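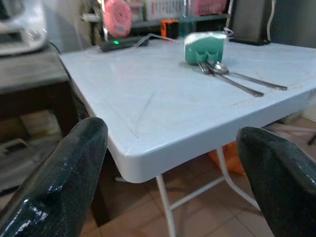 December, notebook, evening after the open day

Erneck wanted a demo that visitors could follow without a talk, so we went with cutlery sorting and kept the talk anyway. Doors at 9, first group in before the coffee was. The job is simple to explain: fork and spoon lying next to the teal holder on the folding table, arm picks one up, arm puts it in. The spoon bowl sits over the fork tines, so the order matters, and I explained this at length to a man looking for the restroom.

Tally for my own sins: nine tries at the fork, seven in the holder. Spoon not logged. My fault.

The Omitz people asked about cycle time. Everyone else asked if it does plates. It doesn't do plates.

To do before the Alis visit:
- grip force down a notch for the thin handles
- tape marks for the table legs, it creeps
- shorter talk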